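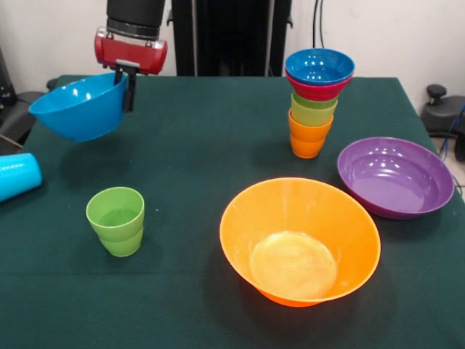

Florneck, the indoor pond and paludarium studio run by Irja Kemppainen, will open its first public showroom in July, in the former Arruda tile warehouse. The showroom holds 4 planted installations, the largest of which takes 1187 gallons of water and, by the studio's own account, two years of arguing. Kemppainen has never had much patience for the idea that living water belongs only in hotel lobbies. 

"People will tell you they want something natural," said Kemppainen, owner and lead designer. "Then you ask where the pump goes and they want something natural with a cupboard."

The centerpiece, named Wastosari, is a shallow stream that drops down a wall of stacked slate into a basin of mosses, ferns and small rasboras. Stonework is by Dagim Demissie, who cut 274 pieces for the wall and rejected a good many more for what he calls attitude. Visitors may touch the slate. They may not touch the rasboras, who have been consulted.

Planting throughout the showroom was directed by Lakshmi Pillai, who joined the studio after eleven years of growing aquatic plants for other people to kill. Each installation is lit for the plants first and the furniture second, an order of priorities that has cost Florneck at least one commission.

"I'd like clients to see an installation in the middle of the afternoon with the algae still on it," Pillai said. "If they like it then, we can talk."

The opening also marks the start of Florneck's work with Cunico, a small maker of quiet filtration systems. Cunico's equipment runs all four displays from a service room behind the stream wall. The room has a window, at the insistence of Cunico's Mbali Dlamini, who felt that plumbing this tidy ought to have an audience.

Florneck designs, builds and maintains indoor water features for homes, clinics, restaurants and offices. Maintenance is included for the first year. After that, owners can keep the service or learn to do it themselves in a 2-hour class with Pillai, bucket supplied.

The showroom will be open by appointment from 10 a.m. Parking is behind the building, beside the loading dock. Press visits and photography can be arranged through Nandi Ndlovu at the Florneck studio office.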